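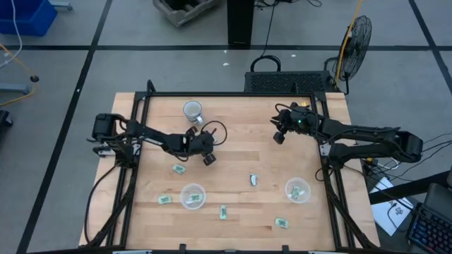 Open day at the Canside robotics hall: frequently asked questions

These answers cover the July open day and the two-arm table demonstration. For school and college groups, see the separate group visits page.

What does the table demonstration consist of?

Two robot arms are mounted on opposite sides of a wooden table and work towards each other. The task is sorting small packets and wrappers on the table top, with round plastic tubs as the containers. Each arm has its own gripper. The task was chosen for the open day by the Hollmann group, which runs the hall.

How long does one session last?

Sessions run for 50 minutes. The first 9 minutes are a safety talk, given standing at the entrance. The remainder is spent at the table and at the control desk, in that order. The first session starts at 10 a.m. and the last at 3 p.m.

Do I need to book?

Yes. Places are released through the Sterkcombe visitor office and each session is limited to six visitors. A booking covers one named person. If you cannot come, please return the place so that it can go to the waiting list.

Why are packets used and not blocks?

A rigid block keeps its shape when it is gripped. A packet or a wrapper does not, and may fold, slide or turn under the fingertips. The grip point therefore has to be chosen again for each item. Blocks are used in the introductory session for under-12s, where the aim is to explain the axes of movement.

Are the arms programmed or driven by a person?

Both methods are shown. In the first half of the demonstration an operator drives the arms. In the second half they follow the Andinia control software, which was written in this building. The operator will announce the change.

What happens if an item is dropped?

It is left where it falls until the arms have been stopped. A member of staff then puts it back on the table and the run continues. Visitors should not pick anything up from the floor, including items of their own, without asking. Dropped items are entered in the run log along with failed grips.
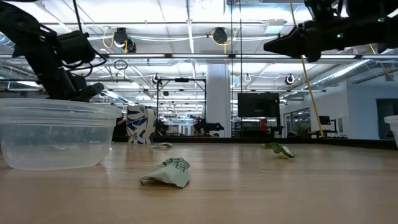

Can I try operating an arm?

Visitors can operate a single arm at the practice station during the last part of each session. Turns are short and depend on numbers. You must be 14 or over and able to stand for the length of your turn, or ask for the seated controls when booking. The two-arm table is operated by staff only.

Where do visitors stand?

Behind the barrier, at the point shown by your guide. The floor tape marks working areas and should not be crossed, even when the arms are stationary. Cables run along the floor in several places, so please keep to the route.

Is the hall noisy?

Not especially. The arms are quiet and the ventilation is louder than the machines. Ear protection is not required. The lighting is bright and fluorescent throughout, which some visitors may find tiring.

What should I wear?

Flat, closed shoes. Long hair should be tied back at the practice station, and scarves and lanyards removed. Lockers are provided by the entrance for bags and coats.

May I take photographs?

Photographs for personal use are allowed from the visitor side of the barrier. Flash must be off, as it can affect the cameras over the work area. Do not photograph the screens at the control desk.

Will I be recorded?

Cameras are mounted at ceiling height and may be running during a session. Recordings of the table runs are kept for research. If you do not wish to be recorded, tell the guide on arrival and you will be given a place further back.

Is the hall accessible?

The hall is on the ground floor with level access from the car park. The visitor route is wide enough for a wheelchair. The nearest accessible toilet is in the main Canside building, across the yard.

How much does it cost, and is there parking?

Entry is free. There are 600 spaces in the shared car park and permits are not needed on open days. Use the east entrance and follow the signs for Hollmann.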